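## 4. Loading and starting unit 1

Read section 3 (Water and power) before first use. Unit 1 carries a white label on the upper left of its front panel.

### 4.1 Before loading

1. Place the basket on the floor to the left of the machine. Leave the right side free, as the door swings that way.
2. Open the door fully. A half-open door catches sleeves and puts strain on the hinge.
3. Check that the drum is empty. Turn it by hand through one full turn and feel behind the paddles for socks and other small items.
4. Wipe the gasket ring with a damp cloth, including the fold at the bottom.

> **Caution:** Do not lean on the open door or rest a basket on it.

### 4.2 Sorting

1. Take out bright garments and set them aside. Strong greens and reds must not be washed with white or light grey items.
2. Empty all pockets. Close zips and hooks.
3. Turn printed garments inside out.

> **Note:** New coloured garments are to be washed alone for the first 2 cycles.

### 4.3 Loading

1. Put items in one at a time, largest first.
2. Fill the drum loosely. A flat hand must fit between the load and the top of the drum.
3. Check that no fabric lies across the gasket.
4. Push the door shut until it clicks.

### 4.4 Starting

1. Select the programme. For mixed light cottons use the Cuneck setting at 400 rpm.
2. Press Start. The door locks.
3. If code 504 appears, open the door, clear the gasket and close it again. After 2 failed attempts, switch off at the wall and report the fault to Lewis Gunn at the Skilinthorpe laundry desk.

> **Caution:** Never force the door while the drum is turning.

Sheet revised November 21, 2019. Clean the lint parts as set out in section 5. 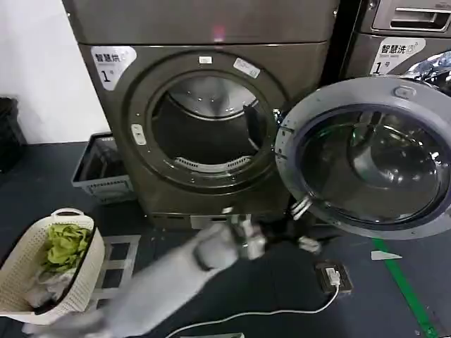
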